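How to Sort and Clean a Bin of Small Play Balls

If you run a playroom or a small activity room, the ball bin needs going through a few times a year. I do the one at Drellton in October, before the indoor season gets busy. It holds 168 balls, and the job takes one morning.

What you need: two tubs, dish soap, a soft cloth, old towels and a trash bag.

Start by emptying the bin onto a towel and pulling out anything cracked or sticky. Squeeze each ball once. If it stays dented, put it in the trash bag. 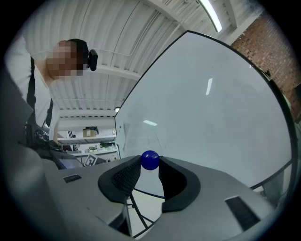 Sort by color before you wash. It is easier to do while the balls are all spread out, and you can wash one color at a time. Dark colors go last at our place. Check them under a good light and turn them slowly, looking for dull patches. A deep blue ball with a glossy surface, like this one, should show a small bright highlight on top. Where the finish has gone cloudy, there is usually a film of hand lotion or old cleaner on it.

Fill one tub with warm water and a squirt of dish soap, and the other with plain water. Wipe each ball all the way around, rinse it, and set it on a dry towel. Do not use scouring pads. They scratch the finish and dirt settles in the scratches.

Let the balls dry overnight. Wipe out the bin too, including the corners. Nuria Feyisa uses mesh bags for storage, one color per bag, and hangs them from hooks at the back of the closet. A lidded bin works as well if the balls are fully dry when they go in.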